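The craft room can wait

Every few months the paper craft world decides we are all doing it wrong, and this spring the trouble is storage. According to the Prothero blog, and the dozen blogs that copy it, you can't make a decent card until your stamps are in clear pockets, your inks are in rainbow order and your ribbon hangs on a rail. There is a course, of course. It runs for 4 weeks and it's called Tundine, and people in my Lerkham group have been passing the link round since the new year.

I have my doubts. I've been making cards and albums for a long time, mostly at one end of the kitchen, and I can't think of a single page that came out better for where I kept the glue.

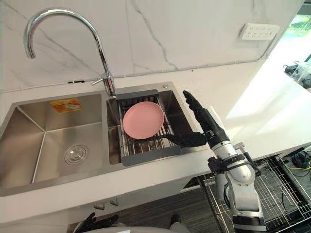
Amna Niazi

Let me be fair to the tidy people first. Looking for a stamp set you know you own is maddening, and I have bought the same alphabet twice. If a box with a label on it saves you from that, buy the box. My quarrel is with the next step, where the box turns into a system and the system needs its own trolley.

The Astis trolley is the one everybody wants. I went to look at one in a friend's spare room in November and it's a handsome thing, with drawers that glide. She had 800 sheets of patterned paper filed in it by colour and then by season. I asked what she'd made lately and she said she was still sorting. She had been still sorting the November before as well.

I don't think she's lazy and I don't think she's daft. Sorting feels like crafting. Your hands are on the nice paper, you rediscover things, you get to the end of the afternoon tired and pleased. But there's no card at the end of it, and your sister's birthday comes round whether the cardstock is in order or not.

Then there's the claim that a proper setup makes you more creative. I'd like to see how anyone worked that out. The people saying it tend to be selling drawers. My own guess is that it goes the other way for plenty of us. Half of my favourite layouts started because the wrong scrap was lying next to the right photo. File those two in separate drawers and they never meet.

The course makes a lot of its "one in, one out" rule, too. Fine for jumpers. A bit of lace paper isn't a jumper. I kept an ugly mustard offcut for years and it was exactly what a photo of my dad's allotment wanted. Under the rule it would have been in the bin, swapped for something prettier that I'd have used up by Easter.
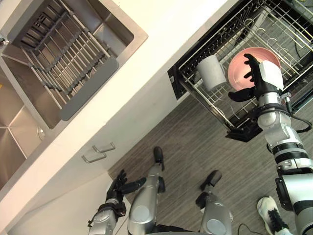
Lavanya Subramaniam: I did the Tundine course and I don't agree with all of this. I had some 2,000 die cuts in carrier bags and I was frightened of them. I never finished the sorting, I stopped after the second week, but knowing where the flowers are means I'll sit down for half an hour after tea when before I wouldn't have bothered. I'd say skip the trolley and do the bags.

I can live with that. Two weeks and some bags is a long way from what the blogs are asking for, and I notice she gave up at about the point where I would have. What I'd still like to know is how many people finish the course and then go on to make anything. Prothero puts up plenty of photographs of shelves. I went back through a year of posts looking for cards and found 2, and one of those was in the background behind a label maker.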